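Visit report: open day at the Mavovgate robot lab
Feven Woldegiorgis, Sep 30, 2023

So five of us from the robotics elective took the bus out to Mavovgate for their open day, and I got way more out of it than I expected! Our guide was Xolani Fourie, who works on the simulation side. He started us off with Uris, their two-armed robot, but in its simulated version – the team tries every task in a virtual room before any real motor moves.

The room is set up like somebody's home. There's a kid's bed in it, a TV on the wall, even a potted plant (Yusri wanted to know who waters it). We were looking from the robot's side, with both arms up and a laptop on a little white table ahead. Xolani said they had logged 1,021 runs in September alone, and that a new room takes one person 30 hours to build. I would've guessed way less!

My question was about lighting. A shiny floor can throw off the vision system, so they change the floors and walls a lot between runs – brick, plain paint, whatever they've got. Euan asked about gripping soft things like towels and got a long answer that I only half wrote down, sorry.

For our own project I want to borrow the idea of swapping the surfaces. Wubit is checking if our school computers can handle it.
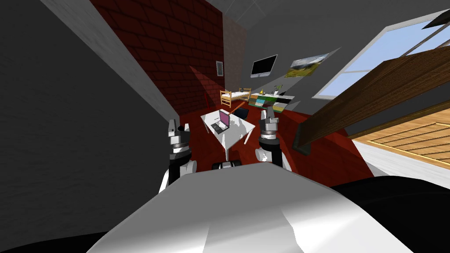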